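A stall should count as a safety report

The fault that cost us a screwdriver bit and most of an afternoon was a small one. A two-arm cell was driving screws on a terminal block mounted on a little base. One arm carries the cordless driver, the other works alongside with an open gripper and steadies the base when it has to. Partway through a run, the driver arm stopped a short distance above the block and held there. The controller, a Kvam unit, wrote one line to its log: "motion paused, resume available."

So someone pressed resume. The arm finished the move it had been holding, at full speed, into a block that had been nudged out of place in the meantime. The bit snapped and the base went across the table.
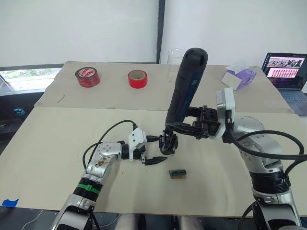 I have worked on cells like this for long enough to have read a lot of logs, and my complaint is with that one line. It treated a stop with no known cause as a pause, the same word it uses when an operator hits the yellow button to go get coffee. The person at the bench read the word and did what the word suggested. I would have done the same.

The cause was a joint torque reading that went over its limit for 22 milliseconds. We found that later in the raw trace, which you can't open from the bench. The trace keeps the last 1000 samples and then writes over them, so if the cell had been restarted once more we would have had no record at all.

People who sell these systems will tell you the arms are slow and light and can't do much harm. Gornik, who built our fixture software, made that case to us in writing after the incident. For the bare arm I mostly agree. But an arm holding a screwdriver has a steel point on the end of it, and the force limits in our setup were tuned with an empty gripper. Nothing in the software asked us to tune them again when the tool changed.

The other argument I hear is about nuisance stops. If every unexplained stall needs a full check, the line never runs. Prendeler used to run its cells that way and dropped it, because operators started clicking through the checklist without reading. I take that seriously. A checklist with 50 items on it is going to be clicked through. Ours now has 3, and it takes less than a minute. 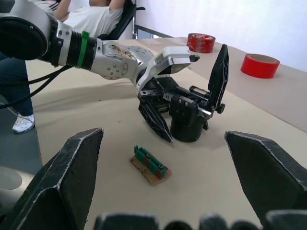 What I would change

First, the word. If the controller doesn't know why it stopped, it should say so, and "resume" should not be on the screen. The only choice should be to back away from the work at low speed and start the step over.

Second, the trace should be saved at every stop, automatically, somewhere it won't be written over. Storage is cheap. We added this ourselves with a short script and it has given us no trouble.

Third, force limits should belong to the tool. Pick up the driver, load the driver's limits. Put it down, load the others. Grillora's newer controllers do this and the older ones can be made to, though the manual buries it in an appendix.

None of this is expensive. The reason it doesn't get done is that a broken bit goes in the books as a consumable. Nobody was hurt, so no form was filled out, and the next shop with the same setup will get the same line in the log.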